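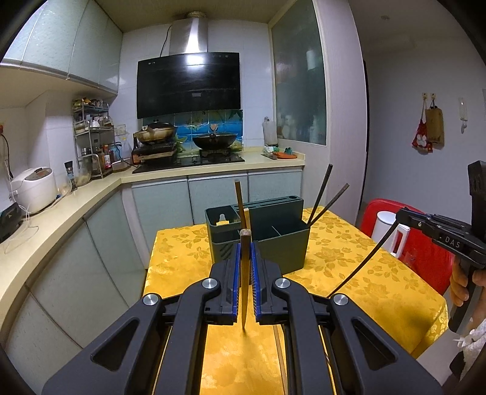 Photo: Kalliopi Sarantis / Flornorura

Progress report to the Christodoulou Fund
Project: Shared Meals in Culum
Prepared by: Sofia Lazaridis
Date: 26/12/2018

Dear members of the Fund,

With this letter I report on the second half of our project year. The purpose of the project stays the same as in our application: older residents of Culum, who live alone, cook and eat together two times in the week.

At the moment 34 residents are registered. In the summer we had fewer, and the growth came mostly after the village doctor put our notice in the waiting room. The oldest participant is 80 and she comes by foot. For those who cannot walk so far, we made an agreement with the Jarkix minibus, which stops now in front of the hall on cooking days.

From the grant we have spent 2472 euros until now. The biggest part went to food and to the repair of the gas stove. The repair was not in the first budget. We moved 600 euros for it from the line "printing", as you allowed us by e-mail in November, and the recipe booklet will therefore be shorter. 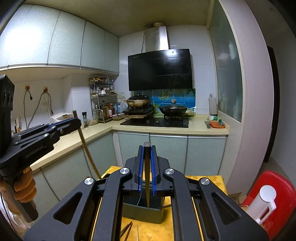

The booklet has now a first draft. Kalliopi Sarantis collected the recipes by visiting the participants at home, and she wrote them down in their own words. This took more time than we planned, as many people cook without measuring and do not agree with each other about the quantities. Two lentil soups are included for this reason, under two names.

Two points are still open. The heating of the hall is weak, and in the cold weeks some participants go home directly after eating, so the singing hour was stopped until spring. Also, we have not yet found a second cook to replace Kalliopi when she is absent. Flornorura has offered to ask among its members.

For the next period we ask no change in the total amount. The receipts are attached in the order of the budget lines.

With kind regards,
Sofia Lazaridis
Project coordinator, Flornorura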